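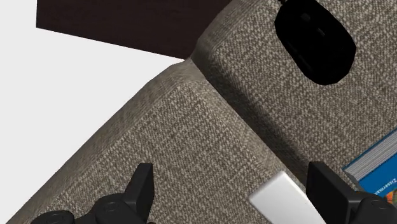 普里斯赛德(Pristside)公寓的保洁班组从二月起开始和机器人一起上班。我在这家公司做排班,写这篇文章是想说一件很具体的事:自动化进来以后,工时表变了,大家干的活也变了,而工资单上的岗位名称一个字都没改。

公寓一共353套,短租和长租混在一起。退房以后要做的事,外行以为主要是擦和拖,其实收拾东西占的时间很多。沙发上的书、鼠标、遥控器,都得先拿开、归位或者登记,然后才轮得到吸尘。公司买机器人,瞄准的就是这一段。供应商Filtus先在模拟房间里练抓取,练得差不多了再到样板间试,最后才排进班次。

班长Pornthip Pongsiri去看过他们的模拟画面。她回来跟我说,硬桌面上的东西她不担心,她担心沙发。坐垫是软的,缝又深,小东西往缝边一滑,人会伸手去摸,机器得先知道那里有东西。她提了一张单子,列的都是住客常落东西的位置。供应商收下了,说很有用。这张单子没有署名,也没有报酬。

我的第一个意见就在这里。老员工知道东西会掉到哪里,这是多年干出来的本事。过去它体现在速度上,做得快的人可以多接一套房。现在它变成了别人系统里的设置,速度的好处归了公司。我不反对把经验交出去,但交出去应当算工时,写进合同。

第二个意见关于剩下的活。机器人收走容易的物件,留给人的是难的:打结的线、碎玻璃、分不清是垃圾还是私人物品的东西。以前一个班里轻活重活交替着来,腰和脑子都能歇一歇。如今轻活少了,每套房的标准时间还减了4分钟。Sowmya Namboodiri做晚班,她说下班时比以前累,可表上写的是工作量下降。两句话都对,因为表里只记分钟。

也有好的变化,应该照实写。弯腰捡东西的次数少了,两个膝盖不好的同事因此留了下来。失物登记也比过去清楚,住客投诉东西不见了,不再默认是保洁员拿的。这一点班组里没有人想退回去。

管理层常拿Dusik那边的公寓作比较,说人家用得更早,人手也没有减。人手没减,招聘却停了,有人离职就不再补。对在岗的人这不算裁员,对想进这一行的人,门已经窄了。

我的建议不复杂。每月抽30套房,由保洁员自己记录机器人做完之后还要补多少活,再按这个结果定标准时间。供应商要问员工怎么做,就按培训工时付钱。减下来的时间,至少拿一部分出来当休息。下一季度的排班方案四月要定,我会把这几条写进去。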